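Threads > Games > Update talk

Last updated: November

1/ The big update for Trinano came out in the morning and I have played it for most of the day. Here are my notes, in no special order. English is my second language, so please be patient with me.

2/ The download is 11 GB. On my old console it took longer than making dinner. Start it before you leave for work.
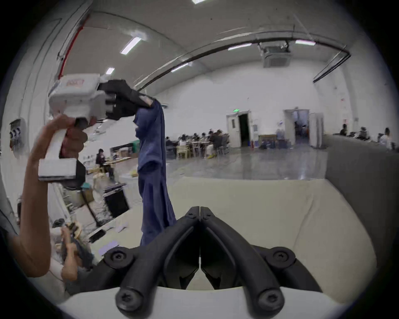 3/ THE NEW MAP

Hitthorpe is a harbour town in the north, with grey stone houses and a lot of fog. You reach it by ferry, once you have repaired the lighthouse. I like the colour of the water there very much. The music is also new, only a slow piano.

4/ There are 16 new neighbours, but not all of them arrive at once. In my game two were waiting on the dock and the others must be invited by letter. The letters cost stamps, and stamps are still too rare in my opinion.

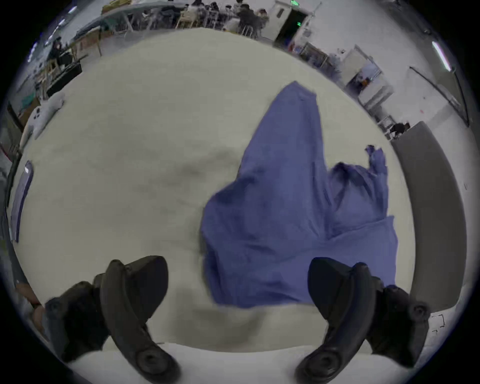 5/ My favourite change is small: you can now move a fence without breaking it first. I rebuilt my whole vegetable garden in one evening. Before, this would take me a weekend and many wrong clicks.

6/ The storage is bigger too. My shed now holds 455 items, and I have already filled most of it with driftwood. I don't know why I keep driftwood.

7/ Some things I like less. Rissanen, the shop that sells furniture, still closes at 9 pm. For people who play after the children are asleep, this is a real problem. I hoped they would fix it.

8/ Also, the fishing contest has the same prizes as last year. I already own three of the golden buckets.

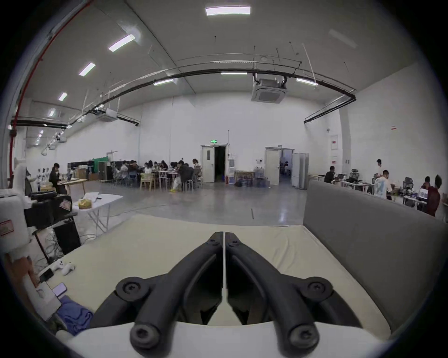 9/ If you only have half an hour, go to the Ikari tea house first. It is up the hill behind the ferry office. The owner gives you one free recipe each day, and the plum cake recipe sells well at the market.

10/ One warning – do not change the language in the middle of a quest. My letters went back to the default text and I had to write them again.

11/ Tomorrow I will try the boat race with my cousin. If you have found the second key for the lighthouse, please tell me where. I looked behind every barrel.

38 comments · 112 shares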